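Mirkamdale Allotment and Garden Association
Minutes of the General Meeting, 9 February 2024

The meeting opened late, the key to the hall having been left at the other hall. Enough members were present to vote. The secretary took the minutes and asks that complaints about their tone be sent in writing, as before.

1. Minutes of the October meeting
Approved with one correction. The minutes said the association had "agreed" to the new water meter. Several members remember only that the talking stopped. The word was changed to "noted."

2. Water
The Grondero meter on the lower line reads 2051 gallons for a period when the taps were shut off and tagged. Grondero's answer is that the meter was tested before delivery and is correct. The secretary asked what, in that case, used the water. Grondero's letter does not go into this. A member suggested a leak below the shutoff. Another pointed out that the ground there has been dry enough to crack. It was agreed to pay the standing charge only and to read the meter weekly until the dispute is settled.
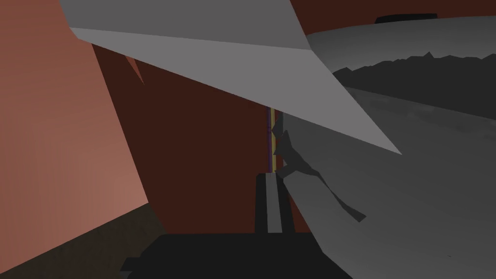

Computer rendering. Pink panel at left, light gray gripper finger across the top.

3. Shared compost
The chair reported that the new bins are "working well." Asked how this was known, the chair said they were full. A member from the upper plots said full bins were also what we had with the old bins, and that the heap she turned last week still had whole cornstalks in it from the fall. The supplier, Nindow, promises finished compost in 15 weeks. Nobody could say when the count is supposed to start if people keep adding to the top.

Motion: that one bin be closed, labeled with the date, and left alone. Carried. The two votes against were from members who use that bin.

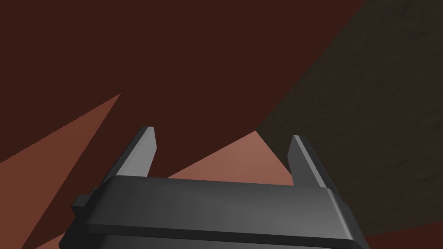

There was then a longer discussion of what may go in the bins that stay open. Bread, cooked food and glossy paper remain banned. Tea bags were put off again — the packet says they break down, and the members who dig them up say they don't.

4. Fence on Escobedo Road
Two quotes were received. The lower one leaves out the gate, the corner posts and hauling away the old wire, and the meeting doubted it would stay lower for long. The higher one is $500 over what was set aside. The chair proposed moving the money from the seed fund. Members asked whether deer had really come through the fence or whether this was still the one set of tracks by plot 101. It was still the one set of tracks.

Deferred. The holder of plot 101 will keep a written record of any damage and bring it to the next meeting.

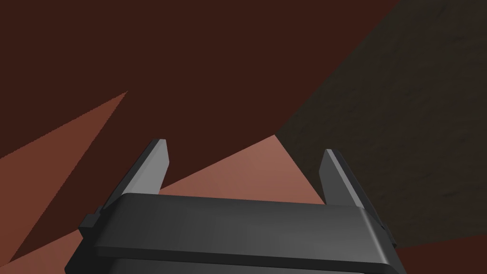
5. Plot fees
The proposed increase was explained as "in line with costs." The secretary asked to see the costs. A single sheet was handed around with last year's figures on it, the water bill included at the full disputed amount. It was agreed that fees stay where they are until a proper budget is shown.

6. Other business
The wheelbarrow with the good tire is missing again.
A request to allow beehives was received, with no details attached. Returned to the sender for details.
The seed swap will go ahead in the hall. Please write the year on your packets. Last time half the beans on the table had no date, and very few of them came up.

Actions
Chair: budget sheet, revised fence quote with the gate included.
Secretary: second letter to Grondero.
Plot 101: damage record.
All members: look in your sheds for the wheelbarrow.

The meeting closed when the heating went off. Date of next meeting to be posted on the gate.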